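Bench Automation Forum > Purchasing and Budgets > Second two-arm cell: what to budget besides the arms

torquelimit
Member

We have one two-arm cell running and approval in principle for a second. The task is cable handling: pick a coiled cable off the bench, sort it to a bin or tray. I have to submit a capital request before the October round and I would like it to survive contact with the finance people this time.

Current thinking:

Arms: a matched pair, Sukell or Stultik. Both quote similar reach and payload. Payload is irrelevant here, a coiled cable weighs next to nothing.
Frame: black metal perimeter frame as on the first cell, arms mounted on opposite sides.
Table: butcher block again.
Grippers: undecided, see below.
Spares: undecided.

On the first cell I badly underestimated everything that wasn't an arm. What percentage do people carry for the rest?

gantry_mule
Senior member

Percentages are useless at this scale. Write the lines out. For our last cell the list was frame stock, brackets, fasteners, table, power distribution, PC, monitor, e-stop circuit, cable management, floor marking, spare fingers, spare motor modules, freight. Freight on the frame was worse than the frame.

Also, what does "coiled cable" mean in your spec? Tied bundle or free coil? It changes the gripper line completely.

torquelimit
Member

Both. Tied bundles are easy, they behave like a soft block. Free coils are the problem. The loops and ends spread on either side of wherever the fingers land, as with the beige one under the right gripper.

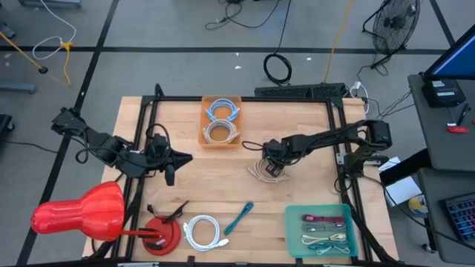

Posted by torquelimit | May 31, 2023 | Attachments: 1

The orange bin and the teal-green tray are the two destinations. Object set is mixed colours on purpose, and I want to add 30 more cables for the second cell so the two benches aren't sharing stock. The lamp isn't part of the cable set.

Existing fingers are pointed. They are good at getting under a single strand and poor at holding a whole coil square.

gantry_mule
Senior member

Then budget two finger sets per gripper and stop trying to choose. Pointed for free coils, wide pads for bundles. Printed pads are a consumable. We pay $60 a set from a local shop and treat them as such.

Separate issue: the wiring on the left arm is looping up above the wrist. I'd put a cable dressing line in the request. Clips, sleeving, strain relief at the base.

kerf_and_shim
Member

Disagree on the sleeving. On small arms a sleeve adds stiffness at the wrist joint and you see it in the tracking error. A free service loop is fine provided it can't snag on the work. I'd spend the money on a spare harness for each arm.

gantry_mule
Senior member

"Provided it can't snag on the work" is doing a lot in that sentence when the work is cable.

kerf_and_shim
Member

Fair. Sleeve the forearm, leave the wrist free. We did that on a Stultik pair and the error stayed where it was.

My larger objection is the floor. There's a yellow extension cord running across to that long perforated unit and several other leads lying about near it. If the second cell goes in the same room, get a sparky to quote a fixed circuit per cell. It should be its own line, and it should come out of the building budget if you can argue it.

torquelimit
Member

Noted. I had power down as "existing". Will get a quote.

simoes_fan_85
New member

Has anyone looked at the Simões frame kits? The catalogue price includes brackets and arm mounts. We were quoted a lead time of 85 days, which would just about make an October install if the order went in next week.

gantry_mule
Senior member

Bought one. Rails are straight, brackets are good. The arm mounts are drilled for the Ader bolt pattern only, so with Sukell or Stultik you are making adapter plates. Allow $300 for a pair of plates machined and anodised, less if you have your own mill.

kerf_and_shim
Member

Or buy Ader arms and skip the plates. I wouldn't pick an arm on its bolt pattern, but spares matter more than price here and Ader will sell you a single joint module. Sukell wanted us to return the whole arm.

torquelimit
Member

That rules Sukell out for me unless they've changed the policy. I'll ask in writing.

Revised lines: arms, one spare joint module per arm, spare harness per arm, frame kit, adapter plates if needed, two finger sets per gripper plus a year of pads, PC and monitor, fixed power, 30 cables, freight. Am I missing anything over a few hundred dollars?

gantry_mule
Senior member

Labour. Put your own commissioning hours in, at the real rate. Finance won't pay it but they will see it.

kerf_and_shim
Member

Calibration target and a rigid mount for it. And a second table top. Butcher block moves with humidity, ours cupped enough to throw the pick height out by the end of summer.

torquelimit
Member

Ours has been stable so far, but the room is air conditioned. I'll add the target and leave the table top off. Will post the Ader and Stultik quotes when they come in.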